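Flevitell hand-held grippers: tracking loss fault, frequently asked questions
Updated Tuesday, June 23, 2026
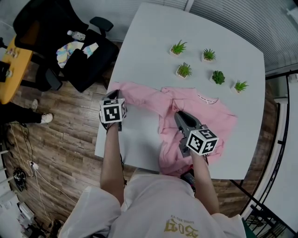
Shirt folding with two hand-held grippers, cube markers mounted on top.

What is the fault?
During cloth folding, the position track for one gripper can jump to a wrong orientation and stay there until the session is restarted. The jaws and the jaw sensor are not affected. The log shows code 193.

What causes it?
The tracker software identifies each gripper by the patterns on its cube marker. In release 2 of the software, a cube with only one readable face could be matched to the wrong face. Sleeve work is the worst case: the wrist turns, and fabric can rise over part of the cube.

Which units are affected?
Any pair running release 2, regardless of serial number. Units shipped before December use the older matcher and do not log code 193.

Is there a safety risk?
Not while the grippers are held by a person. The risk comes at replay. At the Murar site, an arm replaying a bad track swung toward the table edge and tripped its force limit. There were no injuries. Mahsa Hashemi's incident report is filed under number 2053.

Can I keep recording?
Yes, with the jump check turned on. It stops the session when a track moves more than 300 mm between consecutive samples. A smaller jump can pass the check, so review the tracks before release.

Can I replay sessions recorded earlier?
Only after they have been run through the checker. Do not replay an unchecked session on a powered arm, even at reduced speed.

Should I replace the cube markers?
Only if a face is scratched, lifted or stained. Wipe the faces with a dry cloth. Do not use solvent. A cube that turns on its mount must be refitted and the gripper recalibrated.

The track jumped in the middle of a fold. What now?
Stop, lay both grippers down with the cubes facing up, and end the session. Mark it as failed. Do not trim out the bad section and keep the rest.

Who do I report it to?
Send the log and session number to Demetrio Nieto at Muvex support. Gavalas sites report to Ourania Tsolakis.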